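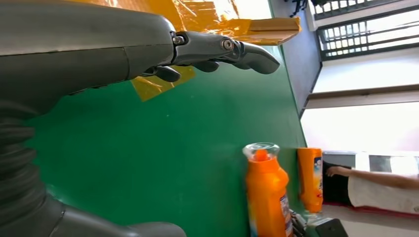
Mão robótica cinza sobre a bancada verde, com dois frascos laranja ao fundo. Foto: Gikent

**Gikent fecha orçamento para mãos robóticas e deixa segunda bancada para abril**

09/01/2022

A Gikent decidiu comprar 2 mãos robóticas de dedos articulados para o laboratório de manipulação em Lindsay. Pedido sai ainda neste trimestre. A segunda bancada, que constava do plano original, ficou para abril, e só se sobrar verba.

Três propostas na mesa, duas descartadas. Ficou a da Tritulen: preço um pouco acima da concorrente mais barata, mas com peças de reposição incluídas no primeiro ano. Dedos e juntas são o que mais pesa na conta de manutenção, segundo a nota interna da empresa. Cada jogo de dedos avulso sai por 900 euros. Frete à parte.

O restante da lista é miúdo. Cabos, fixações, fita, frascos de produtos domésticos para os testes de preensão: 500 euros no total. Uma linha separada, de 1000 euros, cobre a adaptação do punho ao braço que o laboratório já tem. Essa linha quase caiu na última revisão e voltou depois que a equipe técnica avisou que o flange da Tritulen não encaixa direto no equipamento atual.

Prazo de entrega: ainda em aberto. O fornecedor fala em oito semanas, a Gikent trabalha com doze no cronograma. Atraso na alfândega é o principal receio, e o contrato prevê desconto se a entrega passar desse limite. O valor do desconto não foi divulgado.

A locação ficou fora. O modelo chegou a ser estudado com a Ternmont, que aluga braços e garras por mês, só que o contrato mínimo era de dois anos e não cobria danos nos dedos. Para quem passa o dia pegando frasco com tampa, pesou bastante. A Ternmont diz que pretende rever a cláusula e segue como opção pra segunda bancada.

Treinamento está incluso: dois dias no local, para até seis pessoas. Turma extra é cobrada. O software de controle vem com licença de um ano, renovação a negociar, e a Gikent quer esse preço por escrito antes de assinar o pedido.

Falta definir também quem paga a calibração depois da garantia. O assunto entra na próxima reunião de compras, junto com a cotação do seguro, que vence antes da data previta para a entrega e vai ter de ser refeita.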